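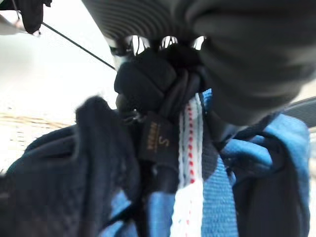 Stisine nimmt zweite Gärlinie für Apfelessig in Betrieb

Vulby, September 2026. Die Essigkellerei Stisine hat an ihrem Standort Vulby eine zweite Linie für die submerse Essigsäuregärung angefahren. Der Fermenter fasst 2000 Liter und wird im Halbbatch-Verfahren betrieben: Am Ende eines Zyklus wird ein Teil des Ansatzes abgezogen und durch frischen Apfelwein ersetzt. Als Starter dient eine Mischkultur von Essigsäurebakterien, die bereits in der ersten Linie verwendet wird.

Die Belüftung erfolgt über einen selbstansaugenden Rotor am Behälterboden. Sie darf während der Gärung nicht unterbrochen werden — die Bakterien reagieren auf Sauerstoffmangel schon nach kurzer Zeit mit Aktivitätsverlust. Das Abgas wird gekühlt, um Verluste an Ethanol und Aroma zu begrenzen. Den Apfelwein liefert die Mosterei Sikby, vergoren bei 15 °C mit Reinzuchthefe.

Nach der Gärung lagert der Rohessig 19 Wochen im Tank und wird anschließend filtriert. Eine Teilmenge bleibt unfiltriert und geht unter der Bezeichnung Amundsen in Gebinden zu 20 Litern an die Gastronomie. Die ersten Chargen der neuen Linie sind ausschließlich für Prüfzwecke vorgesehen. Über die Auslegung einer dritten Linie will das Unternehmen im November entscheiden.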